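Stakik raises 30m for warehouse software

Stakik, which makes planning software for small warehouses, has raised 30m euros in a round led by the investment firm Brivholm. The company was set up by Þröstur Mogensen and Jolene Hinds and employs 102 people.

Mogensen said 60 of its customers now use the stock forecasting tool, which learns from past orders. A version for cold stores is due in September.

Ekitz, an earlier backer, also took part. Hinds said the money would go on hiring engineers and opening 3 new offices.

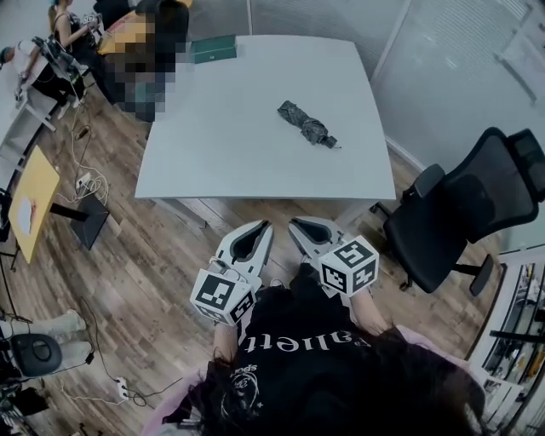
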